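**Tuesday, May. Recording notes, Hegarty read-along, ep 5**

Booth free from 4:30, so in early with the paperback and a thermos. Third pass at *The Salt Ledger* (Pollitz). My margin notes from the first pass say "who is Aunt Plerkix??" in three separate places, and I'm no closer. Either she's dead or she's the lighthouse.

Covered chapters 9 to 12, ending on page 144 where the ferry goes down. Everyone in the listener group guessed the ferry back in chapter 2, which rather took the wind out of the big pause I'd rehearsed. Kept the pause anyway. It plays like I've lost my place.

Levels: fine on my side. Cillian Doherty dialled in from Zuncombe and sounds like he's reading from inside a biscuit tin until minute 51, when he moves the laptop and becomes a human being. I've tried EQ on the first part. Slightly nicer biscuit tin. We could re-record his bit on the inheritance plot, but he was funny about it and won't be funny about it twice, so the tin stays and I'll put a note at the top of the episode.
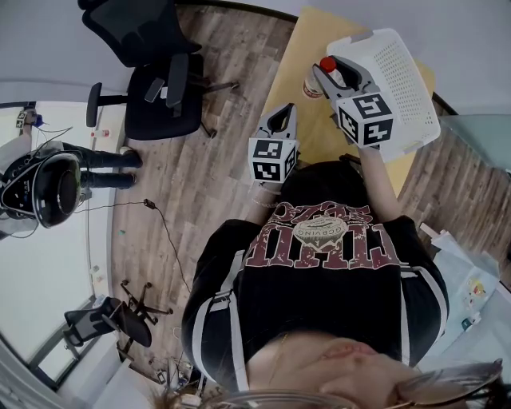
*Table, two grippers, striped sleeves.*

Spoiler policy, again. We agreed in ep 2 that the commissioned episodes spoil everything and the regular ones stop at the chapter. I then spoiled the brother in a regular one. Have cut "and of course he did it" from the intro and replaced it with a cough. Cillian says the cough is more incriminating. Leaving it.

Pronunciation: it's HEG-ar-tee and I said it four different ways. Not fixing. Anyone who writes in about it gets a polite reply and my full agreement.

Still undecided on the second commissioned slot. Candidates:

- the Pollitz novella, which is short and has a goat in it
- the sequel to this one, which I'd have to finish first
- the cookbook. Cillian's idea. He wants to spoil the pavlova

Leaning goat.

To do:

- trim the argument over whether the narrator is lying (he is; we said so for 11 minutes)
- check the epigraph, I think I credited the wrong translator
- new colour for the episode art, the current grey looks like a parking notice
- return Cillian's copy. He's noticed the tea stain

Rough cut is on the shared drive, in the folder called FINAL, next to the one called FINAL use this.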